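Gripper misses thin packets at the pick pose, student bin-sorting project

Asked in: Student projects and competitions
Tags: franka, grasping, calibration, depth camera
Viewed 605 times

Our second-year project group has to sort small mixed items into three bins for the end-of-module demonstration in July. The arm is a Franka with the standard hand. We are using longer fingers than the stock ones. Pick poses come from a fixed depth camera, passed through a hand-eye calibration, and motion is planned on a separate PC.

Boxes and anything with a bit of height are fine. Small crumpled packets are the problem. The planned grasp centre looks right in the viewer, but the fingers either close above the packet or push down hard enough to trigger a reflex stop. Over one afternoon we ran 30 attempts on packets only and got 21 clean grasps. The failures are not random. They cluster towards the bins, and they nearly all look like a height error, not a sideways one.

What we have checked so far:

Hand-eye calibration redone twice, using the same board and more poses the second time. Results agree closely.
Finger length in the end-effector transform measured with callipers and entered again from scratch.
Payload and centre of mass updated for the hand with its attachment.
Table plane set as a constant in the config. The value came from the previous year's group.

Cell as it stands, with a packet out on the cardboard:

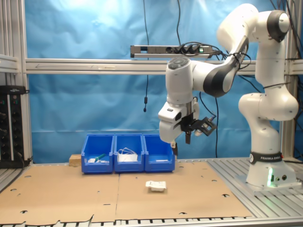 Nuala Ní Mhurchú
Your table plane is the first thing I would question. You have a constant height inherited from another group, and a cardboard surface that may or may not have been there when they measured it. Two sheets side by side will not lie at the same level unless they are fixed down, and punched cardboard bows. A packet is only a few millimetres thick at its edges, so a surface error of the same size is enough to give both of your failure types: too high and you close on air, too low and you get the reflex.

Procedure I would follow:

Close the fingers and jog down under a small force threshold at nine points, spread over both sheets.
Record the end-effector height at contact for each point.
Fit a plane to each sheet separately. Do not fit one plane to everything, as the step at the seam will be averaged away.
Look at the residuals. If they are larger than 1 mm the sheet is bowed and the fit is of limited use. Tape it down and repeat.

Then take the packet height relative to the local plane and clamp the grasp depth so the fingertips stop slightly above the surface. Retract on contact instead of treating it as a fault.

Your note that failures cluster towards the bins fits with this. It would also fit with depth noise near the bin walls – plastic can give poor returns on some sensors – so crop the cloud well short of the bins before you segment.

Comment from the asker
Probed it this evening. The far side is 4 mm higher than the constant in our config, the near side is within 1 mm. Taping the sheets down now. Is there any reason to keep the cardboard at all?

Nuala Ní Mhurchú
Compliance. If you hit bare aluminium with long fingers you will bend something or shift the mount. Thin foam sheet is flatter if your lab has any. Whatever you use, probe again after changing it.

Aidan Nic Aodha
had the same with Zendano fingers on our rig, we just dropped the speed and it got better. also check your collision thresholds, the defaults were too low for us. can't remember what we set them to

Comment from the asker
Speed was already at 20 per cent. Will look at the thresholds after the surface is sorted.

Third answer (unregistered user)
Two points not covered above.

First, segmentation. If you remove the table by a fixed height cut, a flat packet loses its lower edge and what is left is the crumpled peak. The centroid of that is biased upwards. Cut at the fitted plane plus the sensor noise, and reject clusters under a minimum size. We sample 2000 points per cluster after cropping and the grasp height is stable from one capture to the next.

Second, use the finger width after closing as your success test. Command the grasp, read the width, and if it is near zero, open, lower by 1 mm and try once more. One retry is allowed under most demonstration rules, but ask whoever is marking yours.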